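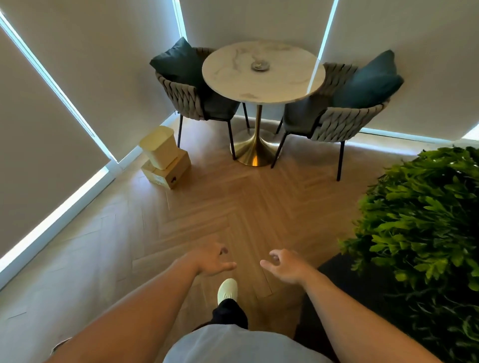
The nook, all the blinds down, me and my mint sneakers on the way to sit.

February 9, 2021

So I've finally decided that the nook stays as it is. I've been going back and forth on it since September, when Colton came over and told me a marble table was a silly thing to put in the one spot where I drink coffee. He's probably right! But I love the gold in the veins, and I love that ridiculous trumpet of a base, and I'm not hauling it anywhere.

I spent most of the morning on the floor plan for the living room (55 square feet of shelving, Ferenc says, which sounds like a lot until you've seen my books) and then gave up and went to sit down. With the blinds closed the daylight only gets in at the edges, these thin bright lines, and the herringbone goes a bit shiny. I like it better than full sun. It makes me want to talk quietly, even by myself.

The armchairs were the big argument with Ferenc. He wanted the padded ones from Skundeck, nearly 3,000 for the pair, and I held out for the woven backs. I still think I won. The teal cushion was meant for the bedroom but it went on the left chair one evening and I never took it back, so I guess it lives there. I might get a third one, or a mustard one, or leave it alone. Ask me tomorrow.

Things I still want to do in there: felt pads under the chair legs before I scratch something, a lamp (the Fiko one is still in my cart, I keep taking it out and putting it back in), and another plant that can stand the blinds being down half the day. Ferenc vetoed a rug because it would cover the pattern in the wood. Fine. He can be the one with cold feet.

Called Mom after lunch and we talked for ages about her kitchen tiles. Soup for dinner, the last of the bread. Need to write back to Colton about Saturday.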